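Mindico Desk Reset System, two-station license – long-term review
Reviewed by Sheldon Robichaud, facilities operations

Score: 3.5 out of 5

We run a shared office with 26 bookable desks. Until January, the evening reset was done entirely by hand: mice, pads, books and papers returned to set positions, surfaces wiped, faults logged. Mindico sells a package that moves the first part of that work to a robot arm on a wheeled base. It learns from recordings made with a hand-held gripper, and the same fingers are fitted to the arm afterward.

Setup took longer than the manual suggests. Each object class needs its own set of recordings, and the quality of those sets decides nearly everything. Areeba Jafri and Jawad Sethi, who had been doing the resets, did the recording as well. We ended up with 395 usable takes. Takes with a hesitation before the grasp had to be discarded, as the arm reproduces the hesitation.

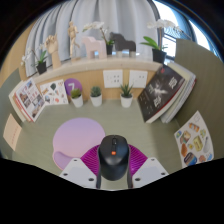

Small rounded objects are the hardest class. A computer mouse has few flat faces, and a grasp that starts too high tends to tip it. After retraining with lower approaches, the arm handled mice acceptably. Books lying flat are reliable. Loose paper is not, and we have taken it off the task list. Anything near a potted plant is also excluded by a keep-out zone, set per desk in the software.

The effect on staffing is the part most buyers will ask about. We did not cut hours. Areeba now reviews the exception queue and records new objects, and she was moved up a pay grade for it. Jawad kept the wiping and inspection work and reports less bending, but also more waiting, since the base blocks the aisle while it is working. He considers the old routine faster on light days. I agree with him.

Two complaints. The trigger on the hand-held unit is stiff, and an hour of recording leaves the thumb sore. The exception queue also sorts by time only – sorting by desk was requested through our reseller, Vonulik, and as of 9th October it has not been added.

Recommended for sites with fixed desk layouts and staff willing to do the recording themselves. Sites that rearrange often should wait for the next software release.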